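**伊鲁塔里讯** 高达街的居民本月收到了一份礼物：一条新的公交线路。线路编号305，从潘德洛老集市开到韦蒙代尔车站，全程设30个站，其中两个站隔着一条马路，站名相同，司机们目前靠车头朝向来区分。

线路开通当天上午，区交通办公室的阿尼尔·苏瓦尔纳在始发站讲了话。讲话比头班车的发车时间长了一些，于是头班车等他讲完才走，成了305路的第一趟晚点车。苏瓦尔纳称，这条线路“填补了东片区多年的空白”。东片区的居民对空白很熟悉，对公交车还需要适应。

按照时刻表，高峰时段每15分钟一班。家住高达街的赫玛·波杜瓦尔开通第一周每天早上都去等车，并把到站时间记在一本旧挂历的背面。她的记录显示，车子有时25分钟来一班，有时两班一起来，前后紧挨着，后面那辆通常是空的。“我坐后面那辆，”她说，“有座位。”

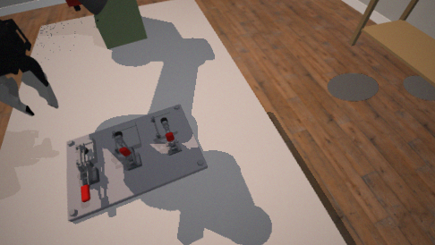 交通办公室对此的解释是，新线路需要一段“磨合期”。至于磨合期多长，办公室发来的书面答复用了整整一页纸，里面没有出现任何日期。答复倒是提到，已经印好的2,000份线路折页可在各站免费领取。记者走访了沿线几个站点，只在潘德洛老集市找到一摞，压在卖槟榔的摊子上，摊主说挺好用，纸厚。

折页上的线路图也有些争议。图中305路在韦蒙代尔路口向左拐，而车子是向右拐的。向左是一条死胡同，尽头是普拉卡什·文卡塔拉曼开了多年的修鞋铺。文卡塔拉曼说，这几天陆续有人拿着折页走到他门口，问车站在哪里。他给大家指路，顺便也接了几双鞋。他希望折页先别急着重印。

票价方面，单程票30卢比，换乘不优惠。线路顾问尼廷·库尔卡尼认为这个价格“有竞争力”。同一段路拼坐三轮车也是30卢比，不用等，但要和别人的菜筐挤在一起。被问到公交的竞争力体现在哪里，库尔卡尼想了想，说公交有顶棚。三轮车也有顶棚，不过确实小一些。

沿线学生对新线路的评价要好得多。过去从高达街去韦蒙代尔上学，中途得换一次车，再步行穿过水果批发市场，到校时鞋底常常粘着香蕉皮。现在一趟车直达，据家长们说，能省下大约20分钟，前提是车来了。

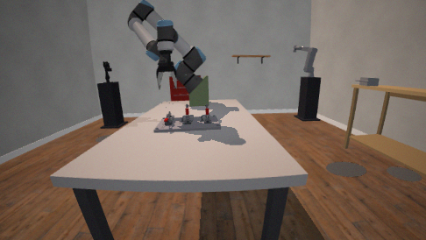

图：长桌与机械臂。

居民雷卡·凯马尔已经发起联名信，要求做三件事：把重名的两个站改掉一个，把时刻表改成车子真正来的时间，再给高达街站装一张长凳。到记者截稿时，信上已有60个签名，其中一位签名者是305路的司机，他在名字后面用括号注明，只支持第一条。

苏瓦尔纳表示，信已经收到，正在研究。改站名需要报批，改时刻表需要重新印刷，长凳最容易，年底前可以考虑。末班车的时间暂定为晚上九点半，韦蒙代尔车站最后一趟火车九点四十分进站。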